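Hospitality Operations, Unit 6
Running a Café as a Training Workplace

Welcome back, everybody, and thank you for the good questions you left in the box on Thursday. A few of them were about money, and I promise we will get there, but first I want to spend our time on what happens on the floor of a café that hires people who have never held a paying job before. Please keep this handout with your Unit 5 notes, as we'll be going back and forth between the two.

Our main case is Clida, a small café in Dornville that opens at seven and seats 20. Clida takes on trainees for 90 days, pays them from the first morning, and aims to have each of them able to run one station alone by the end. Our second case is Satti, a lunch counter across town with 125 regular orders on a busy day and a very different way of doing things. You'll find that both have their charms (I have my favorite, and I'll try to hide it).

Breaking a job into stations

When most of us think of "café work" we think of one person doing everything: taking the order, steaming the milk, wiping the counter, finding the oat milk that somebody put on the wrong shelf. That is a lot to ask of anyone in their first week. Clida splits the work into till, hot drinks, cold case, tables and dish return. A new person starts at dish return or tables, whichever they like better, and stays there until it feels dull. Dull is good! A station that feels dull has been learned, and the trainee usually tells the shift lead so before the lead notices.

Satti goes the other way and rotates everybody every hour. Some trainees love the variety and some find it exhausting, and the owners have been very open about losing a few good people in the early months because of it. When you write up your comparison, I'd like you to think about who each system suits, and also who it might quietly push out the door.

Writing instructions people can use

Look at the sample station card stapled to the back of your Unit 5 packet. It has one action on each line, it uses the same word for the same thing every time, and it tells you when you are finished. The first version of that card called the same item a pitcher, a jug and a "steamer cup" in the space of six lines, and I am sorry to say that I helped write it.

Try your card out on somebody who has never done the task, and sit on your hands while they do it. Wherever they stop and look up at you, the card needs another line or a plainer word. Most cards need three or four rounds of this, so leave yourself the time.

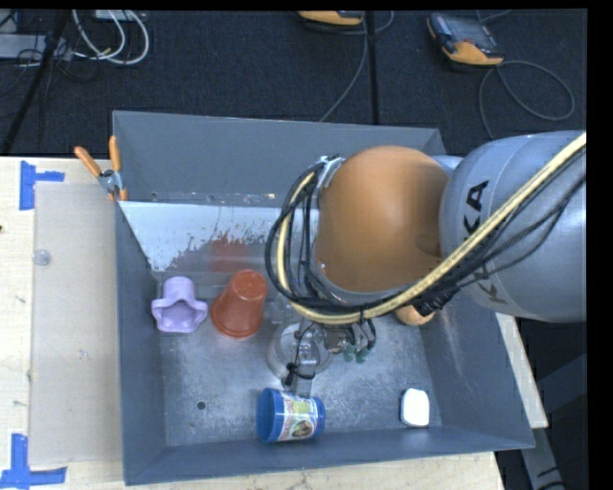

Giving feedback during a shift

Feedback at Clida happens right away, quietly, and about one thing only. If the foam was too thick and the cup was also the wrong size, the lead picks one and saves the other for the next drink. Ask before you show ("Would you like to see it once more?") and hand the task back as soon as you've shown it. Taking over a slow task when there's a line of customers is the hardest habit to break, and I say that with a great deal of sympathy, having done it myself more times than I care to remember.

Customers need a little guidance too. Clida has a small sign by the till that says drinks are made one at a time, and the staff find that people are a good deal more patient once they've read it.

A word about costs

The Fustidden fund, which we met in Unit 2, pays Clida $417 for each trainee who completes the program. Put that next to the wages and lead hours on your Unit 5 worksheet and you'll see that it covers only part of the bill. The rest comes out of ordinary sales, so the coffee has to be good enough to bring people back.

For next time

Read the Satti interview in the course packet, all of it, including the long bit about soup.
Write a station card for any task in your own kitchen and test it on one person.
Bring both the first draft and the last one, with the crossings-out left in.

My office door is open from two o'clock on class days, and there's generally tea.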